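## 4. Setting up the Palomino water softener

Read this section before you unpack anything. The leaflet in the box says the job takes 30 minutes. It might, if your stopcock turns freely and the previous owner of your house was a tidy plumber. Allow a morning.

These notes cover the Palomino sold by Gisotitz and the older Folitz version with the brass valve head. The two look different on top but the plumbing is the same.

### 4.1 Do you need it?

The sales sheet makes a good many promises about skin, hair and the taste of tea. We can't vouch for any of them. A softener swaps the calcium in your water for a little sodium, and that cuts down on scale in the kettle, the boiler and the shower head. If you live in a soft water area you will gain very little and will be buying salt for years.

Test your water first. Paper strips are good enough. Dip one, wait as long as the packet tells you, and compare the colour in daylight. If two strips from the same tap disagree, believe neither and use a third.

### 4.2 Choosing the spot

1. Find where the mains comes into the house.
2. Pick a place after the stopcock and before the first branch to a hot water tank or boiler.
3. Check that there is a drain within reach. The drain hose supplied is shorter than it looks when coiled.
4. Make sure the floor is flat and will take the weight. A softener full of water and salt is far heavier than the one you carried in.
5. Leave room above the lid to pour in a bag of salt. Many kitchen cupboards fail on this point, whatever the brochure shows.

**Note:** Keep at least one tap on the untreated supply, normally the cold tap in the kitchen. Use it for drinking and for making up baby milk.
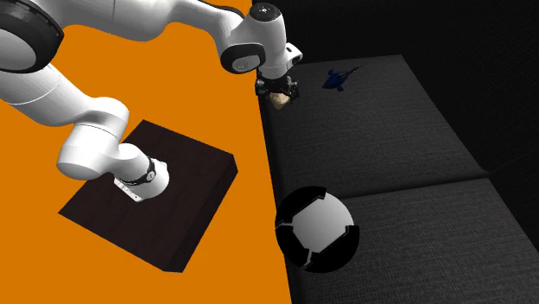 If the only spot you have is an unheated garage, think again, or lag every pipe and the cabinet too. The Lorgate jacket sold as an extra covers the cabinet and leaves the valve head bare, so we would not rely on it through a cold February. Frost damage is not covered by the guarantee.

### 4.3 Connecting the pipes

**Caution:** Turn off the mains and open the lowest cold tap in the house before you cut or undo anything. Wait until it stops running. A stopcock that has not been moved for years may feel shut and still let water by.

1. Fit the bypass valve to the back of the unit. Push it home until both clips click. If only one clicks, take it off and start again.
2. Connect the mains to the port marked IN and the house side to the port marked OUT. On Folitz units the arrows are moulded into the plastic and are very hard to read, so use a torch.
3. Hand-tighten the hose nuts, then give each a quarter turn with a spanner. More force will split the washer.
4. Run the drain hose to the waste pipe and leave an air gap at the end. Never push the hose down into the drain.
5. Fit the overflow hose separately. It must fall all the way, with no loops. Do not join it to the drain hose, even though the fittings match.

### 4.4 First fill

1. Leave the bypass closed to the softener and turn the mains back on slowly.
2. Check every joint with dry kitchen paper. Fingers miss a slow weep.
3. Open the softener side a little at a time until the hissing stops.
4. Add salt to the line inside the cabinet. Use tablets only. Block salt will not fit, and table salt turns to sludge.
5. Plug in the control head and set the clock.

### 4.5 Setting the hardness

Turn the dial to the figure you got from your strips. The factory setting is on the high side, and it will get through more salt than most homes need. We suggest starting one step lower and testing again after a week.

The display then shows how many litres are left before the next rinse. A reading of 1000 or more after a rinse is normal for a small household. Below 500, either your water is very hard or the dial is wrong. Check the dial first.

### 4.6 If something looks wrong

- **Display shows 2267.** The motor has not found its home position. Unplug the unit, wait a minute and plug it in again. If the code comes back, the cam needs looking at, and repeated resets won't cure it.
- **Water tastes salty.** The rinse was cut short. Run one by hand from the menu — and check that the drain hose isn't kinked.
- **Salt level never drops.** This is not thrift. There is probably a hard crust with a hollow beneath it. Break it up gently with a broom handle.
- **Kettle still furs up.** Make sure you are not filling it from the untreated tap.

Ignore any advice to pour cleaner into the salt cabinet unless the bottle names your model.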